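Prolineck Vunholm 536 review: a quiet power supply for an old office tower

I want to write about a power supply I bought for my older desktop computer. When I was looking for opinions on this model I found only very short comments, most of them only "works fine", and they did not help me to decide. So I try to write the longer text that I wanted to read then. English is my second language, please excuse if some sentence is strange.

The product is the Vunholm 536, made by Prolineck. The number is also the wattage, so it gives 536 watts. There is a smaller one in the same series with 300 watts, and I used that smaller one in another computer before, so I can compare them a little.

Why I needed it

My desktop is a tower that came from an office. It is old but I like it, and for my work (translations, spreadsheets, sometimes cutting a video for my sister's dance school) it is fast enough. The old power supply started to make a noise. First it was a soft ticking when the computer was cold, in the mornings before eight, and after ten minutes it stopped. Then in July, when my room is very warm, it became a growl that did not stop at all. I cleaned it with air two times. It helped for a week each time.

I could replace only the fan. I have seen people do this. But inside a power supply there are parts that keep a dangerous voltage even when the cable is out, and I do not have the knowledge for that. I decided to buy a complete unit.

Buying

I ordered from Sirby, a small parts shop that has a website and also a counter where you can pick up. I picked up. The price was in the middle, more than the no-name units and less than the famous ones with lights. The man at the counter measured my old unit with a ruler to be sure that the size is the same, and I was thankful for that, as I had only looked at a photo of the label.

The box is plain brown cardboard with one sticker. Inside there was the unit in a cloth bag, a power cord, four screws, a bundle of flat cables and a paper in six languages. The English part of the paper is one page. It tells you to unplug the computer and to call a qualified person. It does not tell you which cable goes where, so for a beginner this paper has no use. On the website of Prolineck there is a better manual, but you must search for it under the series name and not under the number 536. I lost some time with this.

Installing

I am slow and careful with such work, and it took me one evening. A person who does it often would need maybe half an hour.

My first advice is to lay the tower on its side before you do anything. When it stands up, the old unit will fall toward the motherboard when the last screw comes out. On its side you can see all the connectors from above, and both hands are free.

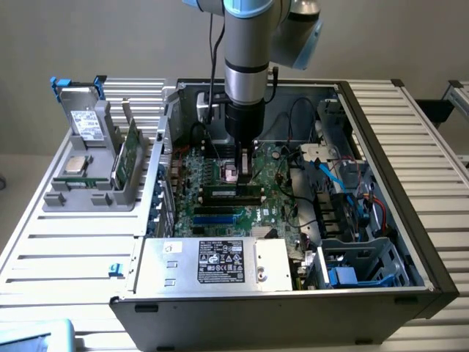

A desktop tower on its side with the case open and the green motherboard in view.

My second advice is to take photos of the old cables before you pull them. I took a photo of every plug from two directions. The large main plug has a clip that you must press while you pull, and on my board it sat very tight. I moved it a little to the left and to the right, and then it came out. The small four-pin plug near the processor is more difficult, because in my case there is very little room for fingers.

The new unit went into its place without force. The four screw holes matched. The screws in the box have a rough black coating and one of them did not want to go in straight, so I used one of my old screws. It is a small thing, but for this price I would like screws that are cut well.

The cables

The Vunholm 536 is half modular. The main cable and the processor cable are fixed to the unit, and the others you plug in only if you need them. For me this is the best part of the product. I have one drive and one optical drive, so I needed only one extra cable, and the rest stayed in the bag. My old unit had a thick bunch of unused cables that I had pushed behind the drive cage years ago, and all of this is now gone.

The cables are flat and quite stiff. The main cable is long enough for a big tower, and in mine it was a little too long. I made one loop and fixed it with a strip of hook tape. The processor cable is the opposite. It reached the plug, but with no extra length, and I could not lead it along the edge of the case as I wanted. It must go straight across. If your case is taller than mine, please measure this before you buy. I wrote to Prolineck and asked if they sell an extension. They answered after nine days that they do not.

The connectors for the drives have a good firm click. The old type, with the four round pins, is as bad as it always was, with pins that move when you push them. I think this is the same from every maker.

Noise

This was my main reason, so I paid attention. For the first two days I did nothing but listen, my family can confirm it.

When I write texts or read mail, I cannot hear the unit. I hear the fan of the processor and the drive, and when the drive sleeps I hear the clock on the wall. When I export a video the fan of the Vunholm turns faster and I can hear it, but it is an even sound of air, without ticking or growling. From the next room it is not there.

There is one thing I do not like. In the first week I noticed a very high thin tone when the computer is switched off but still connected to the wall. I hear it only at night with my head near the desk. My husband does not hear it at all. I now use a socket with a switch and turn it off before sleeping, so it is solved for me, but a sensitive person who sleeps in the same room as the computer should know it.

The smaller 300-watt unit, which I had in the computer of my parents, did not have this tone. Its fan was louder, though, and it ran all the time at the same speed.

Heat and use of power

I have no special instruments, only a simple meter that goes between the plug and the wall. With the old unit the display showed 61 watts when the computer was doing nothing. With the new one it shows 54. It is a nice difference, but it will not pay the price of the unit in my lifetime, so do not buy it for this reason.

The air that comes out of the back is warm after a video export and nearly cool in normal work. I put my hand there often, maybe too often.

Do you need 536 watts? In my opinion most people with an office tower do not. The smaller one would be enough for what I have today. I took the bigger one because I plan to add a graphics card next year, and because the smaller one has all cables fixed and no modular part. If Prolineck made the 300 with these loose cables, I would have bought that.

After 3,000 hours

I have a small program that counts how many hours the computer is on, and when I write this it shows a little more than 3,000 since the change. In this time the computer did not switch off by itself even once. We had two short power cuts in the building, and it started normally after both. The sound is the same as in the first week. There is some dust on the grille, and it goes away with a soft brush. The grille is held from inside so I cannot remove it, and I would prefer a version with a filter.

The label on the side started to lift at one corner. I mention it only because the warranty says the label must be complete. I pressed it back.

What I compared it with

Before buying I also thought about the Rimkutė, a similar unit that Sirby had on the same shelf. It is fully modular and a little cheaper, but it is longer, and in my case it would touch the drive cage. If your tower has more room, look at it too. The man at the counter said they sell both in the same amount and that he gets few of either back.

My rating

Noise: very good in normal work, good under load, one point less for the thin tone at night.
Cables: good, but the processor cable should be longer.
Instructions: poor.
Screws: please, better ones.
Price: fair.

In total I give four stars from five. I would buy it again for this computer. For a tall case I would first ask someone to measure the processor cable, and if you are in doubt, take your old unit with you to the shop as I did.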